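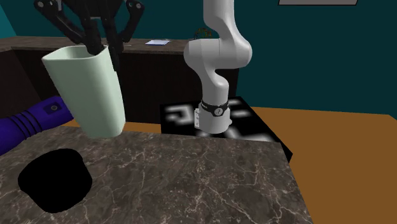

Nurdale Film Society – Talks and Screenings Group

Speaker notes: Why we should listen to silent films
Friday, 7.30, upstairs room

Wait for the doors to close. Lights stay up for the first bit.

Start with the sound clip, no introduction. Let it run all the way through, then ask who has heard a cinema organ in an actual cinema. (If hardly any hands go up, good, go straight on. If lots do, ask where!)

Silent films were hardly ever silent. A small town hall might have one pianist with a pile of sheet music and a good memory. A big city house could have a full pit orchestra. Same film, completely different evening – and I love that, because it means every showing was partly a live show.

Cue sheets next. Pass the copies round. Point out how bossy they are: "slow and sad until the letter is read", then a gallop. Many players ignored them and used whatever they knew by heart.

The Opoku. My favourite part, so watch the time. Picture house on the corner, 400 seats, 200 of them on hard benches at the front where the children sat. The pianist had her back half turned to the screen and played from the laughter.

CLIP 1, the chase, with no music at all. Don't talk over it. People will shuffle.
CLIP 2, same chase, Jastent recording, solo piano.
CLIP 3, same again, with the new Clolari score for strings and drums.

Ask which one felt longest. They all run exactly the same length, and I still don't believe it when I watch them back to back.

Say something about new scores. Some people want only period music and I do see why, but a fresh score can wake a film right up. Mention the drums in the storm. Hum it if brave.

Lights down, play the 12 minute short, piano version. Then questions. Remind them about tea, and that the cue sheets need to come back to the front.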